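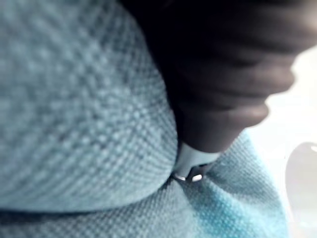

Loretta Lindqvist me escribió que, después de leer tres manuales, seguía sin saber cuándo hay que decir la palabra "cierra" a un piloto, y que por eso en su primer rally iba siempre una curva tarde. Tiene razón en quejarse. Los manuales explican los números y olvidan el ritmo.

Yo hago de copiloto desde hace 11 temporadas, siempre en pruebas pequeñas, y aprendí el sistema en francés antes de pasarlo al español. Pido disculpas si alguna palabra no es la que usan en su club. Lo importante es que el piloto y usted usen la misma.

Cómo preparar las notas de un tramo

Lo que necesita

Un cuaderno de espiral con hojas gruesas, dos lápices blandos, una goma y un medidor de distancia ya calibrado. No escriba con bolígrafo en el primer paso, va a borrar mucho.

Paso 1. Acordar la escala

Nosotros usamos del uno al seis, donde el uno es la curva más cerrada y el seis casi no se levanta el pie. Otros equipos lo hacen al revés. Aurélien Langlois, mi piloto, venía de la escala contraria y en nuestro primer reconocimiento tuvimos que parar a la mitad y empezar de nuevo. Escriba la escala en la primera página, aunque le parezca evidente.

Paso 2. Primera pasada

El piloto dicta y usted escribe. Respeten la velocidad autorizada en el reconocimiento. Una línea nueva por cada recta larga, y no más de siete líneas por página. En el tramo de Poulain, que tiene muchos enlaces, me salieron 14 páginas la primera vez y 15 cuando lo pasé a limpio con letra más grande. Prefiero la letra grande.

Un ejemplo de línea:

80 D4 larga cierra / 50 I3 no cortar

Se lee: "ochenta, derecha cuatro larga cierra, cincuenta, izquierda tres no cortar". La distancia de 80 es hasta la entrada de la curva, en metros.

Paso 3. Segunda pasada

Ahora usted lee y el piloto corrige. Lea en voz alta y con el mismo tono que usará en carrera. Si el piloto duda en una curva, marque un punto al margen y vuelvan a hablarlo cuando termine el tramo.

Paso 4. El momento de cantar

Aquí respondo a Loretta. La nota completa debe llegar antes de que el piloto empiece a frenar, con todos sus adjetivos. "Cierra" va pegada al número, sin pausa. Si usted respira entre "cuatro" y "cierra", el piloto ya ha elegido una velocidad. En los enlaces rápidos yo canto dos curvas juntas y en las rectas largas espero. Al pasar por una referencia segura (un puente, un cruce) pongo el dedo en la línea, así no me pierdo si hay un salto.

Paso 5. Pasar a limpio

Hágalo la misma tarde, con el tramo todavía en la cabeza. Subraye los peligros con doble línea y numere las páginas. En Presilero no las numeré, se soltó la espiral y leí el final del tramo con las hojas cambiadas.

Si se pierde

Diga "perdido" enseguida y claro. El piloto conducirá a la vista hasta la próxima referencia y usted retoma allí. No invente nunca una nota para llenar el silencio.

Para el mes de noviembre, con hojas en el suelo, añadimos una "h" pequeña en las zonas de bosque. En la bajada de Dornard hay cinco seguidas.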